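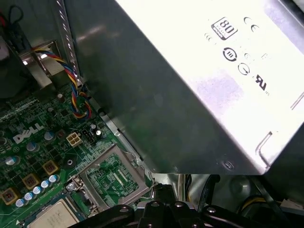

O chamado foi aberto pela recepção da Curngate em setembro, com a queixa de que o computador de mesa desligava sozinho e depois demorava a ligar. O usuário informou que o problema aparecia mais à tarde, com a planilha de estoque e o navegador abertos ao mesmo tempo. Na bancada, abri a lateral do gabinete e comecei pela alimentação. A fonte traz o selo 80 PLUS e a marca CE na etiqueta impressa na carcaça, e na placa-mãe Dell o conector branco de quatro pinos fica perto do logotipo, fácil de alcançar com a máquina deitada. Conferi também a chave da tomada da sala, porque ali há pontos de 110 e de 200 e poucos volts lado a lado. O computador estava no ponto certo.

Categoria: Suporte > Hardware > Computadores de mesa

Registro do atendimento

9h10. Máquina ligada na bancada, sem rede e sem impressora. Iniciou normalmente. Deixei no teste de carga do Celent e ela desligou em 6 minutos, sem tela azul e sem aviso.

9h25. Troquei o cabo de força. Mesmo resultado.

9h40. Montei uma fonte de teste do estoque. Desligou de novo, um pouco mais cedo. Fonte original descartada como causa e recolocada.

10h05. Memória testada, um módulo por vez. Sem erros. Disco sem setores defeituosos.

10h30. Leitura de temperatura pela BIOS. O processador subia depressa mesmo parado na tela de configuração. Ventoinha girando e sem ruído. Retirei o dissipador e a pasta térmica estava seca, esfarelando nas bordas. Segundo a etiqueta de manutenção da Hordiienko, que cuidava do parque antes de nós, a última limpeza interna não incluiu o processador.
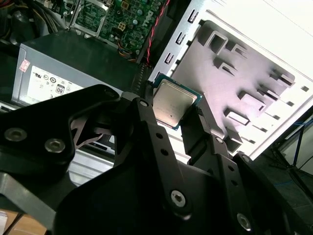
10h50. Processador fora do soquete para limpeza e inspeção. O encapsulamento metálico tem riscos leves na superfície, sem importância para o funcionamento. Limpei o metal com álcool isopropílico e pano sem fiapos. Olhei os contatos do soquete com lupa e não achei nenhum torto. A base do dissipador também foi limpa.

11h20. Processador recolocado, pasta nova da Lornero, camada fina. Parafusos do dissipador apertados em cruz, aos poucos. Na primeira tentativa um deles não pegou rosca e tive de soltar tudo e começar outra vez. Prendi os cabos soltos para longe da ventoinha.

11h45. Teste de carga repetido por 2 horas. Não desligou. Temperatura estável do começo ao fim.

14h00. Devolvido ao usuário. Upendo Massawe acompanhou a reinstalação na mesa e confirmou que a planilha e a impressora abriram como antes.

Pendências

A máquina fica encostada na parede, com a saída de ar traseira quase tapada. Pedi que seja afastada um palmo. As outras estações da recepção são do mesmo lote e convém verificar a pasta térmica delas na próxima visita.

Se o desligamento voltar, responder a este mesmo chamado com o horário e os programas abertos no momento. Não abrir o gabinete no local.

Situação: em observação.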